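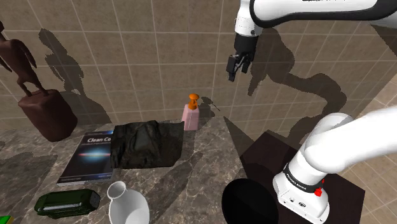 4.2 Camera placement

We compared two controllers, Brendero and Rewi, on the same simulated kitchen counter. Both drove a Franka arm with a parallel-jaw gripper, and both started from the same joint pose with the gripper open above the counter. Object positions and lighting were drawn again for each episode. Each controller ran 1000 episodes per camera setting.

The first setting used only the fixed views. Brendero handled the soap dispenser well here, but it tended to close early on low objects such as the cloth. Rewi was slower and made fewer early closures.
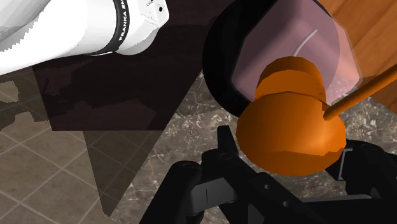 The second setting added a close view that moves with the gripper. With it, Brendero's early closures dropped by 18 percent. Rewi gained less, and its planning time per step went up by 13 percent. We think the extra view repeats what Rewi already gets from its depth estimate, but we did not test this separately. Large objects near the fingers can fill much of the close view, so neither controller was run on that view alone. 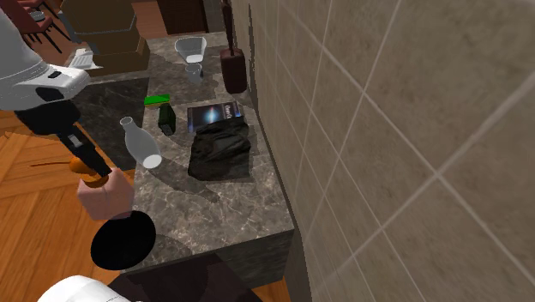
Figure 2. Simulated counter seen from a raised viewpoint, with the arm at the left and the tiled wall at the right.

Failures were labeled by Halliday and Cosgrove, working apart. Where their labels differed, Dewulf replayed the episode and made the final call. Episodes that ended in a simulator error were run again with a new seed.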